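Is a 73 per cent success rate on a breakfast task worth getting excited about?

Tags: robot arms, imitation learning, reading papers

I run a small two-arm setup in a shed behind the house and I've been trying to decide whether to copy the method in the Nadska write-up. They trained one policy on 2,775 demonstrations and report 73 per cent success on plating toast and eggs, with toys and fruit left lying on the cloth as distractors. The headline claim is that it "generalises to cluttered tables".

Maybe it does. But I can't find how many tables. The wrist view they use throughout has the same sort of layout -- three plates in a rough diagonal, blocks to one side -- and I don't see how you get from that to a general claim. Am I being unfair? I'd be giving up most of my Sundays to collect the data, so I'd like to know before I start.

asuscombe_shed

Depends what you count as clutter. I went through their supplementary material and the distractors never touch the food. In the wrist view the green cube and the mandarin sit back near the wall, and the two house-shaped blocks are out in front of the middle plate with plenty of bare cloth beside them. A policy could ignore all of that and still do fine. I'd want to see a block on the plate, or the mandarin parked between the gripper and the toast.

The other thing is how they score it. Toast gripped is one point, toast on the correct plate is another, and egg on toast is a third. The 73 is an average of partial scores, so it tells you very little about how often you'd get a finished breakfast. Full completions are in a footnote to the second table and the figure is a good deal lower. 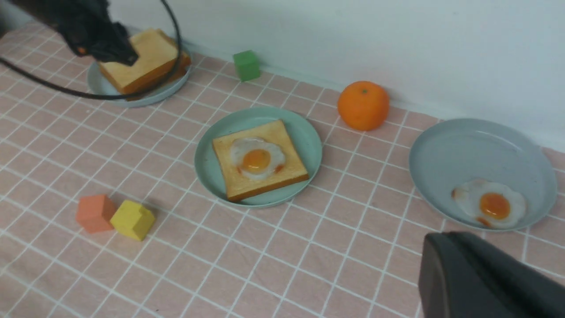 What I would check before copying it

Ask for the split by starting position. When we tried the Degefa baseline at work, nearly all the good runs came from four plate layouts that were also in the training set. Move a plate by a hand's width and it went to pieces. I'm not saying Nadska has the same problem, only that the paper doesn't rule it out.

Also look at the grid on the tablecloth. Straight white lines on pink are a lovely position cue for a wrist camera. Swap in a plain cloth and run it again. It costs you nothing.

gripper_grump

I think you're both being a bit hard on them. Fried eggs are miserable to handle and I've yet to see anyone do it well. We ran their code on a Zovero arm with over 8 hours of our own demos and it picked up toast without much fuss. Eggs were hopeless, mind you. Tore most of them.

toastandjam

Did you use their grip force settings or your own? The defaults were far too high for us, and that alone might explain the eggs. If you changed them I'd like to know what to.

gripper_grump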